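4.2 Plates, and where people put them

I should say at the start of this section that I never meant to write about plates. Our survey was supposed to be about how people lay a small table for one, and the 40 households in the Stuvis study were asked about cutlery, mats and lighting. Plates got a single question, tucked in near the end. Then the answers came back and the plate question had the longest replies of the lot (one ran to two sides!), so Annelore Lindemann and I went back and read them all again over a weekend.

What people cared about most was the rim. A raised rim makes a plate easier to pick up from a flat top, and it keeps peas and gravy where they belong. Colour came next. Plenty of people told us they like a coloured plate on a pale table – it's cheerful, and you can see at a glance where the edge is. Figure 3 has a salmon-pink one in plastic, with a shallow middle, on a white tabletop in a corner. 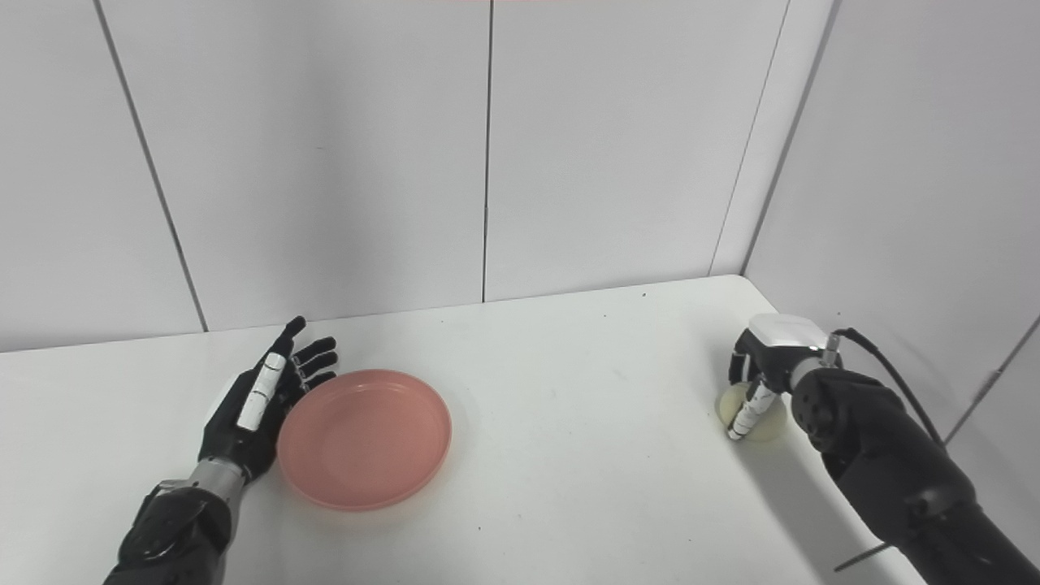
Figure 3. Round pink plate with a raised rim, white table. The smaller pale yellow-cream item is to the right.

4.3 Small things beside the plate

Nearly everybody keeps something small next to the plate, and this is where our coding got messy. Elsa Lindqvist wanted one group for anything you drink from and another for anything you put food on, but 19 of the replies wouldn't sit in either. An egg cup? A lid used as a saucer? We ended up with a loose group called "small rounds", and I'm still fond of it, though a reviewer wasn't.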